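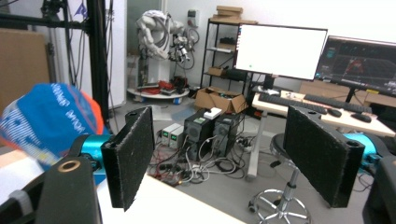 A blue cap with white lettering at the edge of a white tabletop.

Birindale begins assigning street addresses to rural properties

Crews in Birindale will start posting road name signs in August, the first visible step in a project that will give every house, shop and public building on the island a numbered street address. The first district to be covered is Holroyd, on the north shore, where 675 structures have been recorded and most roads have never had an official name.

The work is being done by the territory's lands office under a contract with Drudeo, a mapping firm. Holroyd is the pilot district. Astmont, which includes the ferry landing and the steeper roads above it, will follow once the Holroyd numbers have been checked against utility records.

Property in Birindale is now identified by estate name and parcel number. Parcel numbers were issued in the order that land was divided and recorded, so parcel 12 may share a boundary with parcel 340. They also describe land and say nothing of what stands on it. A parcel with three houses has one number, and a house that sits across two parcels has two.

Mail is delivered to post office boxes and is not affected. The main users of the new system will be emergency dispatch, the water and power utilities, and freight companies.

How the numbers are set

The system is distance-based. Each road has a defined starting point, normally its junction with the larger road that serves it. Numbers rise with distance from that point, with even numbers on the right and odd numbers on the left. A structure is measured at the place where its driveway meets the road, even if the building is closer to some other road.

The lands office considered numbering buildings in simple sequence and dropped the idea. Sequential numbers leave no space for new construction, and later buildings have to be given letters or fractions. With a distance-based system, a house built between two existing ones takes the number that belongs to its driveway.

Driveways that serve more than one structure are handled in one of two ways. A driveway with two structures keeps a single number, with unit letters assigned from the road inward. A driveway with three or more is treated as a road in its own right and must be named. In Holroyd, 49 private driveways fall into the second group. Owners along those driveways will receive a form on which they can propose a name, and a majority of the owners must sign it. If no form is returned by the deadline, the lands office will assign a name from a reserve list of local plants and trees.

Corner lots take their number from the road on which the driveway opens. If the driveway is later moved to the other road, the owner must apply for a new number before the old one is retired. Retired numbers are not reused for five years.

Vacant parcels are not numbered in advance. A number will be issued with the building permit, and the plate must be up before the final inspection.

Road names

Holroyd has 82 roads on the draft list. Some had a name in common use, and those names were kept where they did not conflict with another road. Conflicts were frequent. Several roads on different parts of the island are known locally as Church Road or Back Road, and the rules do not allow two roads to share a name, even in separate districts. Names that sound alike are also barred, as dispatchers take most calls by voice.

Where two roads had the same name, it stayed with the road that had more structures on it. The other was renamed after a public meeting in the district. Names of living persons and of businesses were not accepted.

Objections to the draft list were heard in the spring. Most dealt with spelling. A smaller number asked for a road to be split in two where it crosses a gut and continues on the other side as an unpaved track. The lands office agreed to the split in cases where a standard vehicle cannot drive through, on the grounds that a single name would suggest a route that does not exist.

Signs and plates

Road signs will be white letters on green and mounted at each junction. Posts are galvanized steel, set in concrete. On corners with no public land for a post, the sign will be fixed to a utility pole under an agreement with the power utility.

Each structure will get one number plate at no charge. Plates are reflective on one side, and owners are responsible for putting them up. The rule requires that a plate be readable from the road in both directions of travel. If the building cannot be seen from the road, the plate goes on a post or wall at the driveway. Owners who want a different style may use their own numerals, provided they are at least four inches high and contrast with the surface behind them.

Replacement plates will carry a small fee, which has not been set. A budget line of $2000 has been entered for replacing plates in Holroyd that are found to have the wrong number during the first year. Errors made by the lands office will be corrected free of charge.

Field data

Drudeo collected the Holroyd data by driving each road with a satellite receiver and recording the driveway points as it went. Tracks too narrow for a vehicle were walked. Signal quality was poor under tree cover and in the deeper valleys, and points with a large error were measured again with a tape from the nearest good reading.

The driveway points were then matched to building outlines traced from aerial photographs. Structures under a set floor area, such as sheds and cistern covers, were left out unless they had a separate electric meter. Ruins were left out as well – an owner who restores one can apply for a number in the same way as for a new building.

A second pass compared the list with meter locations held by the utilities. Where a meter had no matching structure, a crew returned to the site. Most of these turned out to be pumps, gates or construction service left connected after the building was finished.

The finished layer will hold the road name, number, unit letter, parcel number and coordinates for every structure. Names of owners and occupants are not part of the record. The lands office will publish the layer for download in a common format and plans to update it monthly.

Use by emergency services

Dispatch will keep landmark directions on file during a changeover period. Callers will be asked for the new address first. If they do not know it, the call taker will proceed with the estate name and landmarks as at present. Older caller records will be linked to the new addresses by parcel number, and those with more than one structure will have to be sorted by hand.

The fire service has asked for a further field that would mark driveways too steep or too narrow for its larger trucks. The field has been added to the data structure but will be empty at launch. Filling it in requires a separate survey, for which no money has been approved.

Legal effect

A street address does not replace the parcel number on deeds, surveys or tax bills. Nor is it evidence of ownership or of a right of way. Naming a private driveway does not make it a public road and does not oblige the territory to maintain it. The notice sent to owners repeats this on both pages, after the point was raised at each of the district meetings.

Owners do not need to change existing documents. Banks and insurers may ask for the new address when a policy or loan comes up for renewal, and the lands office will issue a letter on request that links it to the parcel number.

Schedule

Sign posts in Holroyd go in first, starting at the coast road and moving uphill. Notices with the assigned numbers will be sent to post office boxes while that work is under way. Plates can be picked up at the Holroyd district office from 8 a.m. to 3:30 p.m., on presentation of the notice. Owners who live off the island may name someone to collect for them in writing.

An owner who believes a number is wrong has 30 days from the date of the notice to ask for a review. The usual ground will be a driveway recorded in the wrong place – a sketch or photograph showing the entrance is enough to start the process. A number under review should not be posted until the review is closed.

Field work in Astmont is expected to take longer than in Holroyd because of the number of switchbacks. On a switchback the even and odd sides stay the same along the length of the road, which can place two houses that face each other across a slope far apart in number. The draft road list for Astmont will be posted at the ferry landing and at the lands office when it is ready for comment.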